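Give the Stolen Bike Desk Its Two Days Back

By Ourania Gkikas
2 February 2025

My neighbor had her bicycle taken from the rack outside the Lurkberg library last April, and I went along with her to report it, partly for company and partly (I admit) out of nosiness. We waited, we filled in the form, and a very polite young officer told us the property desk was now open 2 mornings a month. She thanked him. What else can you do?
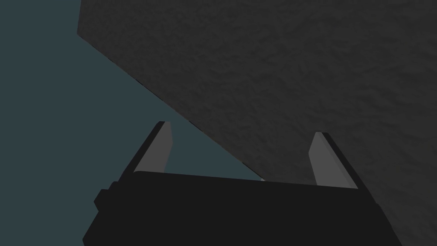

I have thought about that morning a good deal. A bicycle is a small thing next to a burglary or a beating, and I understand why the police sort their work the way they do. But hers cost $300 secondhand, and it was how she got to her shifts at the Heleck bakery, and for four weeks she walked there in the dark.
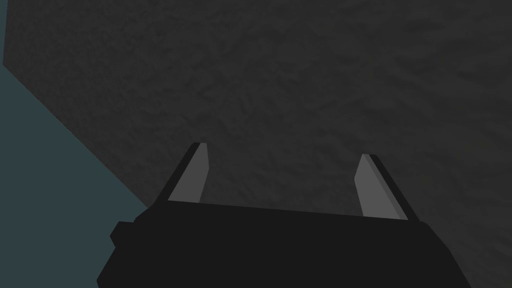
People tell me to be sensible, that stolen bikes never come back anyway. Well, some do! Mine did, years ago, when the desk was open twice a week and the sergeant there knew every pawnshop on Paracha Street by its first name, so to speak. He called me at supper and I drove over with my mouth still full.
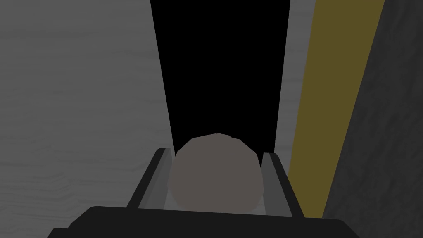 Lurkberg Neighborhood Watch, East Side Group

What I'd like is modest. Put one person back at that desk two days a week, let them read the serial numbers against the pawn slips, and have them telephone people, even when there's no news. My neighbor is 68 and doesn't care for the online form, and I can't say I blame her, having tried it myself and lost the whole page at the last step. She still keeps the key to her old lock on her ring, next to the one for my back door.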